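Brazo sobre bancada: la simulación abre la puerta del mueble bien, el montaje real la suelta a medio camino

Robótica casera > Montajes y bancadas
3 respuestas

Vaughan Wihongi
Estoy montando en el taller compartido de Lidlow una cocina de prueba para un par de brazos. De momento solo uso el derecho. Lo primero que quiero que haga es abrir la puerta de un mueble bajo tirando de un tirador de barra, dejarla abierta y volver a la posición de reposo sin tocar nada.

En simulación lo hace sin problemas. En el montaje real agarra el tirador, la puerta empieza a moverse y a mitad de recorrido la pinza se suelta. A veces los dedos resbalan hacia abajo por la barra y a veces el brazo se para por exceso de par en la muñeca.

Datos del montaje:
- Puerta de melamina, 400 mm de ancho, dos bisagras normales sin freno.
- Tirador de barra con 100 mm entre tornillos.
- Brazo atornillado a una bancada de perfil de aluminio que compré en Kalogeropoulos, con escuadras en las esquinas.
- Fuente Durkley, la misma para el brazo y para el ordenador pequeño.
- Cámara fija encima, mirando hacia abajo.

He medido dos veces la posición del tirador con la puerta cerrada y coincide con el modelo. La trayectoria es la misma que en simulación, exportada como puntos de articulación. ¿Por dónde empezaríais a mirar? No quiero cambiar la pinza si puedo evitarlo.

pernio_suelto
Yo tuve algo parecido y era la fuente. Cambia la fuente. Si alimentas el ordenador y el brazo con lo mismo, cuando el brazo tira fuerte baja la tensión y hace cosas raras.

Braulio Rosales
No descarto lo de la fuente, y separar las dos cargas conviene de todas formas, pero por los síntomas miraría antes la geometría. Que los dedos resbalen y que la muñeca se cargue son el mismo problema: la mano no sigue el arco que hace el tirador.

La posición con la puerta cerrada te dice poco. Lo que importa es dónde está el eje de giro. Las bisagras de cazoleta no giran sobre un punto fijo; al abrir desplazan la puerta hacia fuera y hacia un lado. En la simulación seguramente tienes una articulación de revolución simple colocada en el canto del mueble. Con la puerta casi cerrada la diferencia es pequeña y la pinza la absorbe. Luego ya no.

Para medirlo sin herramientas especiales:

Pega una hoja de papel a la bancada, debajo del tirador. Sujeta un lápiz al extremo de la puerta y ábrela a mano despacio. Te queda el arco dibujado. Marca 9 puntos repartidos por el arco y ajusta un círculo. Si el ajuste es bueno, usa ese centro como eje en el modelo. Si no lo es, no te compliques: guarda los puntos y haz que la mano pase por ellos.

Otras cosas que comprobaría, en este orden:

La orientación de la mano. Si la mantienes fija mientras la puerta gira, los dedos hacen palanca contra la barra. Tiene que girar con la puerta, o bien agarrar con holgura suficiente para que la barra gire dentro de los dedos. Yo prefiero lo segundo, cerrar solo lo justo para enganchar y tirar.

La fricción de la articulación en el simulador. Si está a cero, cualquier agarre malo funciona. Ponle un valor y verás si la trayectoria sigue saliendo.

La bancada. Con el brazo estirado y la mano enganchada, coge el perfil y muévelo. Si notas juego, aprieta las escuadras antes de tocar nada del programa. Los perfiles sin arriostrar en diagonal se mueven más de lo que parece.

Y una pregunta: ¿la retirada de la mano la tienes comprobada con la puerta abierta del todo? El hueco entre la barra y la puerta es estrecho, y si sales en línea recta hacia atrás es fácil volver a arrastrarla.

Vaughan Wihongi
Gracias, Braulio. He hecho lo del lápiz y tenías razón con el eje. El arco real se abre bastante más por fuera que el mío, sobre todo en el último tercio. También he apretado las escuadras; 4 estaban flojas, todas en el lado del brazo.

He corregido el eje en el modelo y he puesto fricción en la articulación. Con la trayectoria vieja ahora la simulación falla igual que el montaje, así que al menos las dos cosas se parecen. Pongo dos capturas de la simulación con la vista desde arriba. El escurreplatos de la izquierda está metido en el modelo por las colisiones. 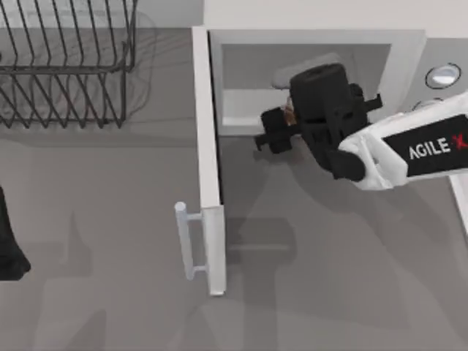
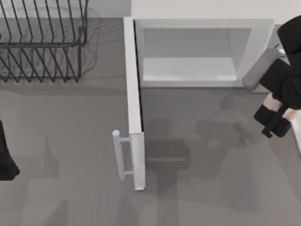 La trayectoria nueva la he hecho pasando por los puntos del papel, con la mano girando a la vez que la puerta. En el taller la he probado una tarde a velocidad baja y no se ha soltado. A velocidad normal todavía se carga la muñeca al arrancar, pero mucho menos. Creo que es el tirón inicial para despegar la puerta del tope de goma, porque si la dejo entornada no pasa.

Para la retirada he añadido un punto intermedio: abre los dedos, se separa en la dirección de la barra y después retrocede. Antes retrocedía directamente y alguna vez volvía a enganchar, como decías.

La fuente la voy a separar también, cuando me llegue la segunda. He dejado el registro de tensión puesto durante las pruebas y no he visto caídas que coincidan con las paradas.

Me queda por decidir el tope. Puedo quitar la goma o arrancar más despacio los primeros milímetros. La goma la comparten otros que usan el mueble, así que probaré primero lo segundo.

Braulio Rosales
Arranca despacio, sí. Y guarda la hoja con el arco, con una marca de dónde estaba pegada. Si alguien mueve el mueble en el taller, la vuelves a poner y sabes enseguida cuánto se ha desplazado.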